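Section 2: Setting Up Your Zomel Kitchen Scale

Welcome to the fun part! Once the scale is set up, you can weigh flour straight into the mixing bowl, portion out sauces, and stop washing measuring cups for good. Keep the fold-out sheet from the box nearby, as it shows where the buttons are.

Putting in the batteries

1. Turn the scale over and lay it on a folded towel so the glass doesn't get scratched.
2. Slide the battery door toward the Ralent logo and lift it off.
3. Put in four AAA batteries, matching the plus and minus signs inside the case.
4. Snap the door back on and turn the scale right side up.

CAUTION: Don't mix old and new batteries, and don't use rechargeable ones in this model. The low-battery warning won't read them correctly.

Choosing a spot

5. Pick a hard, level surface. A kitchen table or a counter works beautifully – a cutting board or a place mat doesn't.
6. Keep the scale away from fans, open windows and the stove. A draft can make the last digit jump around.
7. Press lightly on each corner. If the scale rocks, turn the rubber foot under that corner until it sits flat.
8. Clear enough space for your biggest plate to hang over the edges of the scale without touching anything. If it leans on a jar or a cord, the reading will be off. 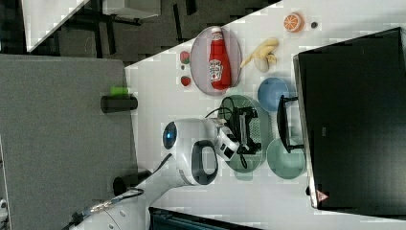

Calibrating for the first time

9. With nothing on the scale, press and hold UNIT until CAL shows on the display.
10. Let go, then wait for the zero to stop blinking.
11. Set the 500 g weight in the center of the glass. It's the small one in the foam tray, so check there before you throw the packing away!
12. Wait for the beep, then lift the weight off. The display goes back to zero and you're ready to cook.

NOTE: If you see ERR, the scale moved during calibration. Turn it off, give it a moment, and start again from step 9. Calibrate again whenever you change the batteries or move the scale to another room.

Using the TARE button

You'll love this button. It takes the weight of a plate or bowl out of the reading, so you see only the food. Put the empty dish on the scale, press TARE, and add what you want to weigh. Press it again before each new ingredient if you're building a whole recipe in one bowl.

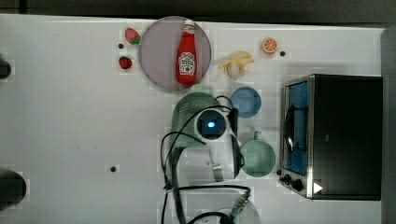 Reverse weighing is the other trick worth learning early on, and it's perfect for anything you squeeze or spoon out of a container. Put the full container on the scale, press TARE, take out what you need, and set it back. The display shows a minus number, and that's how much you used. Tall bottles can tip over on the glass, so lay them down on a plate, the way the ketchup is here, and weigh plate and bottle together. Wipe off any drips before you put the bottle back, or they'll be missing from your total.

Saving a dish weight

13. Put the empty dish on the scale.
14. Hold TARE for two seconds, until the dish icon comes on.
15. Tap UNIT to save.

There's room for two dishes in memory. Saving a third one writes over the oldest. To clear both, take out the batteries and press any button.

Our tester Mirjana Živković keeps one slot for her soup pot and the other for her sourdough jar – a great way to start!

For cleaning and storage, go to Section 3.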